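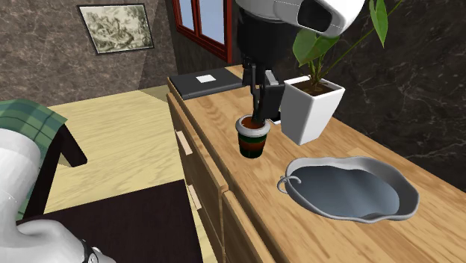 Speaker notes: What Your Water Change Is Really Doing
Aquarium club spring meeting, March
Talk starts 7 p.m., questions at the end

OPENING

Thanks to Thandeka Shabalala for asking me back after last year's argument about snails. I still think I was right.

Ask the room: who changes water on a schedule? Who can say why they picked that schedule? Wait for the second lot of hands. Expect fewer.

I keep mostly small livebearers and a few tanks of dwarf cichlids. I am not a chemist. I have a test kit, a notebook and a suspicious nature. Most of what I'm going to say tonight comes from the notebook, and you should be as suspicious of it as I am of everything else.

THE RULE WE ALL LEARNED

Change a quarter of the water every week. I was told this by the man who sold me my first tank, and he had been told it by somebody else. It's not bad advice. It keeps beginners out of trouble. My complaint is that we repeat it to people with one guppy in a forty-gallon and to people with a crowded grow-out tank, and it can't be the right answer for both.

What it's meant to do: take out nitrate, take out dissolved gunk we don't test for, put back minerals the fish and plants use up. How much of each depends on what you feed, how many mouths there are, and what comes out of your faucet.

Don't get stuck on the nitrogen cycle here. Most of this crowd has sat through it. If there are new faces, one minute: fish waste becomes ammonia, ammonia becomes nitrite, nitrite becomes nitrate, and the filter bacteria do the work. Move on.

START WITH THE FAUCET

Hardly anyone tests their tap water. I didn't for years. Then Janelle Samonte brought me a jar of hers from Somis and it had more nitrate in it than my worst tank. She had been changing more and more water to get her numbers down, and of course they never came down.

So test the tap first. Test it straight, then leave a glass out overnight and test it again. The pH may move a good deal as gas leaves the water. If you only test it fresh you're comparing your tank with something your tank will never be.

Test again when the season changes. Utilities switch sources and adjust treatment, and you may not hear about it. Call and ask whether they use chlorine or chloramine. Letting a bucket stand will get rid of chlorine in time. It won't do much about chloramine, and I still meet people who swear by the bucket.

MY OWN TANKS, FOR WHAT IT'S WORTH

I ran 2 tanks side by side, same size, same fish, same food. One got the weekly quarter. The other got changed only when nitrate went past the line I'd set. I kept this up from fall through to the next summer.

Result: the second tank needed less changing than I expected, and I couldn't see any difference in the adults. Fry were another story. Fry in the weekly tank grew faster, and it wasn't close.

Now the holes in it. Two tanks is nothing. One stood nearer the window. I knew which was which, so when I say the adults "looked the same," that's me looking. If somebody wants to repeat it with more tanks and a person who doesn't know which is which, I'll lend the sponge filters.

Pause here. Somebody will say their fish always spawn after a water change. Mine often do too. A cool, soft change can set off some fish, corydoras above all. But we remember the times it worked. Write down the times it didn't and see what's left.

BOTTLES

This is the part where I lose friends.

Zostatness. Several of you use it. The label says it lets you cut water changes by "up to 100 percent." Read that out slowly. "Up to" covers zero as well. I wrote and asked what they tested it on and got back a coupon.

I tried it anyway. Nitrate climbed the same as it had without it. Maybe I used it wrong, maybe it does something I can't measure. But if a product claims it saves you work, I'd like the seller to show me the work.

The Distholm conditioner is a different matter. It claims to deal with chlorine and chloramine, and my chlorine test says it takes care of the chlorine. A dull claim, and one I can check at the sink. I'd buy more products if they promised less. Follow the dose on the bottle, and dose for the whole tank if you're filling straight from a hose.

Note to self: don't get drawn into the Macapagal filter argument. If it comes up, say I haven't owned one and keep going.

WHEN A BIG CHANGE DOES HARM

Old, neglected tanks. The pH has slid down over months and the fish have slid with it. Somebody feels guilty, changes most of the water in one go, and finds dead fish in the morning. Then they tell everyone that water changes kill fish.

What I'd do: small changes, a few days apart, testing for ammonia as I go. At low pH most ammonia sits in a form that does little harm. Raise the pH quickly and that changes. If you find ammonia in the tank, bring the pH up gently and have conditioner on hand.

Match the temperature. A hand in the bucket isn't a thermometer. I've been off by more than I'd like to admit using my hand.

An emergency is different. If ammonia or nitrite is spiking in a new tank, or something has been spilled in it, change a lot of water and do it now.

WHAT I'D LIKE YOU TO TRY

Test the tap tonight if you have a kit at home. Check the date on the kit too, and shake the second nitrate bottle much longer than seems reasonable. Half the low nitrate readings I hear about are unshaken bottles, or that's my guess.

Then write down nitrate just before each change for a couple of months. Same day of the week, same time, before feeding. If it barely moves, you can probably stretch things a little. If it climbs every week, you're changing too little, feeding too much, or keeping too many fish. Try feeding less first. It's free.

If you're raising fry, ignore me and keep changing water.

QUESTIONS

Likely ones: do plants replace water changes (partly, if they're growing, and most aren't growing as much as people think). Rainwater (depends on your roof, and watch the hardness). Salt (no, unless you can tell me what it's for).

Spare log sheets are by the coffee. Please put the lids back on the test kits.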